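首页 关于我们 课程 老师 常见问题 联系我们

关于 Nestero

你好呀，欢迎来到 Nestero！我是 Mwende Kombo，这间小小的语言学校是我和 Dennis Barasa 一起办起来的，我们教斯瓦希里语，也教一点西班牙语（后面会说到怎么多出来一门西班牙语的）。

先说说我自己。我在海边长大，家里说斯瓦希里语，学校里说英语，中文是后来在大学里学的，学得磕磕绊绊，到现在“了”字还会放错地方，写这一页的时候改了好几遍，要是还有别扭的句子，请多包涵。正因为自己当过那个坐在教室后排、听不懂又不敢举手的学生，我对“怎么教一门陌生的语言”这件事特别上心。

最早的时候没有学校，只有我家的饭桌。有个朋友的公司要派她去东非工作，出发前想学几句日常用语，就来找我。她带了一个同事，同事又带了表妹，没多久饭桌就坐不下了，有人坐在鞋凳上写字。那时候用的讲义是我自己打印的，页码常常装订反，第一课教打招呼，第二课直接跳到买菜砍价，因为她们都说砍价比较急！

Dennis 是那年一月加入的。他以前做排版，看到我的讲义皱了半天眉头，第二天就重做了一份，字大了，表格也对齐了，还给每一课配了一段短对话。对话里的主角叫 Mussa，是个爱迟到的公交售票员，从第一课一直迟到到最后一课。学生们很喜欢他，后来我们干脆把整套初级教材就叫作《Mussa》。现在的版本里收了 292 段对话，词汇表正好 3000 个词，书后有索引，按拼音和斯瓦希里语字母各排了一遍。

我们怎么上课

小班，每班最多八个人。初级课一共 62 课时，学完可以应付问路、吃饭、看病挂号、跟房东讲道理这些事。中级课开始读短新闻和民间故事，也写信。高级课人少，凑齐了才开班，想上的话请早点告诉我们。

课堂上说得多，写得少，语法是要讲的，但会拆得很碎。斯瓦希里语的名词分好多类，形容词和动词都得跟着变，第一次听到的人多半会倒吸一口气。Felista Wanyama 老师有一套彩色卡片专门对付这个，一类一种颜色，摆在桌上拼句子，颜色对不上就是错了，一眼就能看出来。卡片被大家摸得卷了边，去年刚换过一套新的。

每节课的最后十分钟我们会唱歌，或者猜谜语。斯瓦希里语的谜语有固定的开头，出题的人喊“Kitendawili”，大家要齐声回答“Tega”，喊得越响越好。隔壁开过会的公司来敲过门，我们道了歉，后来把猜谜挪到了最里面那间教室。

还有一点要提前讲清楚：我们留作业，而且真的会看。作业可以交纸质的，也可以录音发过来，录音里有小孩哭、锅里炒菜的声音都没关系。

我们的老师

Felista Wanyama，初级班和发音课。她说话慢，耳朵特别尖，您把 dh 念成 z，隔着走廊她都听得见。

Nassoro Odera，中级班和高级班。他喜欢诗，老派的那种，押韵很严，学生毕业前都要跟他背一首。背不下来也能毕业，就是他会叹气。

Wilmer Guzmán，西班牙语。他原本是来跟我们学斯瓦希里语的学生，课间顺口教同学几句西班牙语，结果围着他的人比围着茶水的还多，我们就请他开了课。现在西班牙语有初级和会话两个班。

Dennis Barasa，教材、排课、修打印机。想换班、想补课，找他最快。

我嘛，什么都教一点，主要是新生的第一堂课。第一堂课免费，来坐坐就行，不报名也没人追着您打电话。

现在的地方

2021年8月28日，我们搬进了现在的校舍，在二楼，门牌是 301（对，二楼的 301，房东说编号就是这么来的，第一次来的同学请别再往上爬了）。有三间教室，一个小图书角，还有一间茶水间。图书角的书可以借回家，登记一下名字就好，儿童绘本最抢手，大人也借，而且大人还得慢。

茶水间是大家聊天的地方，姜茶和奶茶都有，杯子请自带。墙上贴着一周的“只说斯瓦希里语”时间表，到了点，连借糖都得用斯瓦希里语借。刚开始大家都憋着不说话，过一阵子就热闹起来了，错得五花八门，也没人笑话谁（好吧，偶尔笑一下）。

除了面授，我们还和翻译工作室 Skimex 合作，给已经学完中级的同学提供实习，主要是校对菜单、旅行手册一类的小稿子。在线课程放在 Prerevel 平台上，录播和直播都有，外地的同学可以从那边报名，价格和面授不一样，以平台上写的为准。

适合谁来学

要去东非工作的、做研究的、家里有亲人在那边的，还有单纯听歌听上瘾想知道歌词在唱什么的，我们都教过。年龄也不限，最小的班是亲子班，爸爸妈妈要一起学，不能把孩子放下就走！零基础完全没问题，学过一点又忘光了的也没问题，来了先聊十几分钟，我们再商量上哪个班。

想来看看的话，在“联系我们”那一页留个言，写中文、英语、斯瓦希里语或者西班牙语都行，一般是我或者 Dennis 回。要是回您的那封信里“了”字放错了地方，那就是我写的。

Karibu sana，欢迎来喝茶！
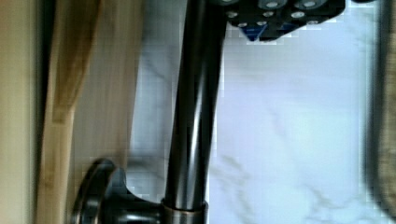 深古铜色的水龙头，左边是圆头把手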